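本文へ移動　ホーム　掲載論文　投稿規程　検索

3．ニュース番組における訂正の提示位置と文言の変化
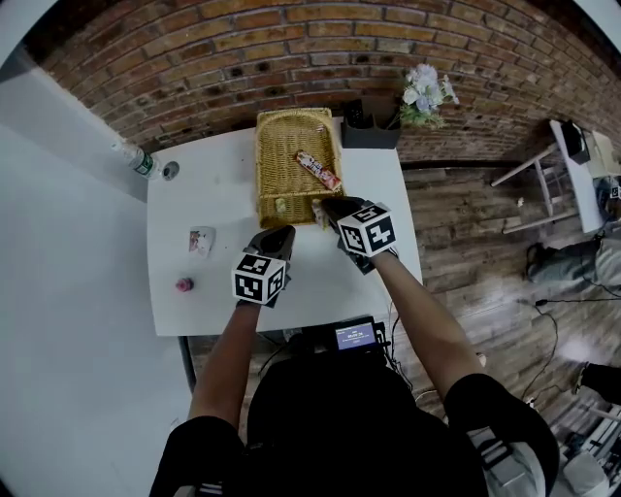 大槻 理帆（放送研究室 研究員、メディア内容分析）

図1　白い机の上に両腕を伸ばし、黒い把持具を両手に持つ人物と編みかご

3.1　対象と抽出手順

本節では、ニュース番組内で行われた訂正の提示位置と文言を扱う。対象はJimel、Erkum、Warrier、Arnarの4局が平日夜間に編成する番組である。連続する11か月分の録画と字幕テキストから、先行する報道内容の誤りを明示的に認めた発話を抽出し、582件を得た。同一の誤りが複数の番組で訂正された場合は、番組ごとに別件として数えた。読み間違いの即時の言い直しは、発話者が同じ文の内部で修正しているものに限って除外した。

字幕テキストのみに現れ、音声で読み上げられなかった訂正も対象に含めた。先行研究の多くは音声による訂正に限定しているため、件数を直接比較することはできない。また、局の公式サイトにのみ掲載された訂正は番組内の発話に当たらず、本節では扱わない。

3.2　コーディング

各件について、提示位置、誤りの種別、主語の有無、謝罪表現の有無を記録した。提示位置は「当該項目の直後」「番組の途中」「番組末尾」「翌日以降」に区分した。誤りの種別は、数値、固有名詞、映像の取り違え、因果関係の記述とした。複数の種別にまたがる件は、訂正文で先に言及されたものを主たる種別とし、残りを副次的種別として別欄に記録した。

作業は2名が独立に行った。事前に100件を無作為に選んで試行し、判定が割れた件を協議したうえで手引きを改訂している。改訂が最も多かったのは主語の有無に関する項目である。「先ほどの項目で誤りがありました」のように誤りの所在だけを述べる文は、当初「主語あり」と判定されることがあった。改訂後は、局、番組または担当者が行為の主体として現れる場合に限り「主語あり」とした。試行分は改訂後の手引きで再判定し、全体の集計に組み入れた。

3.3　提示位置

Jimelでは番組末尾への集中が顕著であった。同局では天気情報の後に定型の訂正枠が置かれ、数値と固有名詞の誤りはほぼこの枠で処理されていた。Erkumにはこれに相当する枠がなく、当該項目の直後と番組の途中に分散した。Warrierでは誤りの種別による差が大きく、映像の取り違えは同じ番組内で訂正される一方、因果関係の記述は翌日以降に回る傾向がみられた。Arnarは7月の改編を境に分布が変化しており、改編前後を合算した値の解釈には注意を要する。

番組末尾の訂正は、元の項目を視聴した者に届かない可能性がある。ただし、本調査は視聴行動のデータを含まず、到達の程度については判断できない。

3.4　文言

謝罪表現は、固有名詞の誤りに伴う訂正で最も高い割合を示した。因果関係の記述に関する訂正では、謝罪よりも「補足」「改めてお伝えします」といった語が選ばれやすい。こうした語を用いた発話は訂正と補足説明の境界に位置するため、先行する報道との矛盾が字幕テキスト上で確認できるものだけを訂正として残した。確認できなかったものは582件に含まれない。

主語を欠く訂正は4局のいずれにもみられたが、Jimelの訂正枠ではほぼ一律に主語が省かれていた。定型文の使用が文言の差を抑えている可能性があり、次節では訂正枠の内外を分けて分析する。

コメント

匿名読者：Arnarの改編前後を分けた表は付録に載りますか。合算値だけだと引用しにくいです。

r_media：「補足」を条件付きで残す基準は参考になりました。ラジオのニュースでも同じ問題が出ます。

院生M：試行の一致係数を本文にも書いてほしいです。

お問い合わせ｜著作権について｜© 放送研究室｜ページの先頭へ戻る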